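Call for participants: people to judge (and try to break) our robot success scores

Sevasen Manipulation Lab, Drakbridge 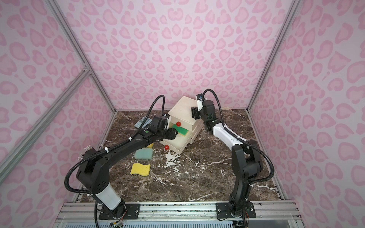 Two-arm station, drawer task: the left gripper on a green sponge in the open top drawer.

We are looking for 14 people to spend part of February arguing with our numbers. You do not need to know anything about robots. It may help if you don't.

What this is about

Last year our group wrote up a method for teaching a pair of arms to put household things away and take them out again. The write-up says the method succeeds in 70 percent of trials on the drawer task. I ran a share of those trials myself and I am not sure what that figure means. The person who started each trial was also the person who decided whether it counted. The start positions were picked by hand. When an arm dropped something and picked it up again, some of us wrote down a success and some of us didn't, and the log has one column for it.

Other labs do the same thing, and some of them report higher numbers with fewer trials. I don't think anyone is cheating. I do think a result that depends on who held the clipboard should be checked by people who have no stake in it, before we or the group at Gornent build anything else on top of it.

What you would do

There are two roles. You can apply for one or both.

Judges watch recorded trials and mark each one as done, not done, or can't tell. You will not be told which version of the software was running - we kept older and weaker versions in the mix on purpose. You write your own one-line rule for "done" before you start, and we hold you to it. Later you judge a second batch using our rule, and we compare.

Setters come to the lab and arrange the table before each trial. The objects are ordinary ones: sponges, red balls, a remote control, the white plastic drawer unit. You choose where they go within the marked area. We ask you to be unhelpful within reason. Put the ball where you would find it annoying. The operator starts the trial from the next room and does not see your layout first.

Time and pay

Judges: 13 hours in total, from home, in blocks of any length you like.
Setters: 2 visits to the lab, starting at 9 a.m. and finished by lunch.
Everyone is paid the same hourly rate, given in the consent form, and is paid for whatever they complete. You can stop at any point. Travel to Drakbridge is covered for setters.

Who can apply

Anyone 18 or older who can read English comfortably and watch video on a normal-size screen (a phone is too small). Setters must be able to stand at a table for a while and must stay behind the line whenever the arms have power. People who work for Sevasen or Gornent, or who live with someone who does, cannot take part. Neither can anyone who has worked on the Wysocka benchmark, where our scoring rule came from.

What happens to the results

The plan for the analysis will be posted before the first judge starts. The marks will be released with names removed, along with the videos, whichever way it comes out. If judges agree with our original scores, I will say so in print and drop the subject. If they don't, the 70 percent gets a correction. I have this in writing from the lab.

What we can't promise

A study this small will not tell anyone whether these arms would be any use in a real kitchen. One drawer unit on one table is a narrow test, and please don't sign up expecting more than that.

To apply

Write to Jolanta Sikora at the lab office with "Judge", "Setter" or "Both" in the subject line. Include a sentence or two on what you would count as putting a sponge in a drawer. There is no right answer, and we read all of them.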